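Sarnside flu shot drive

The Sarnside flu shot drive is a yearly free vaccine clinic in the town of Sarnside, and I'm writing this entry as someone who has stood in that line every fall (my arm still remembers)! It started small, with 100 doses set out at the Pekis Hall, and they were gone before lunch. The next year the town ordered 300, and people came over from Zelton too. 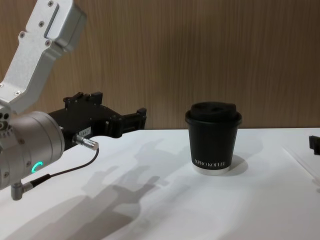
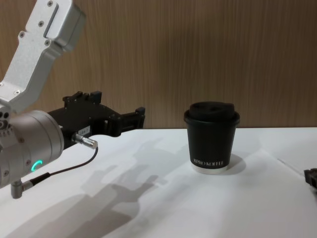

You don't need an appointment, but you do need to fill out the short form, and please wear short sleeves, I beg you. After the shot you sit for 14 minutes, a number I have never seen used anywhere else.

There was a long argument in May over whether the drive should move to the Waweru Center, which has better parking. The vote was 137 in favor, and I was one of them. I do miss the old hall a bit, drafty windows and all. Kids' shots are still given there, in the back room.

Last updated 14/10/2023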